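Beltero voicemail exporter

Pulls messages from a Zastport phone system and saves each one as a WAV file with a matching CSV row. Written by Rhona Yule. Last updated 2026-09-17. 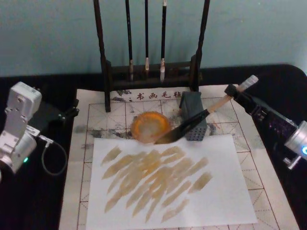

Set the mailbox number in settings.ini before the first run – the default is 619. Each CSV row has a label column for your own notes. Labels can be short, such as "brush rack" or "white paper", and commas are removed on saving.

Failed downloads are retried 3 times, then logged. Send bug reports to Jaime Macedo.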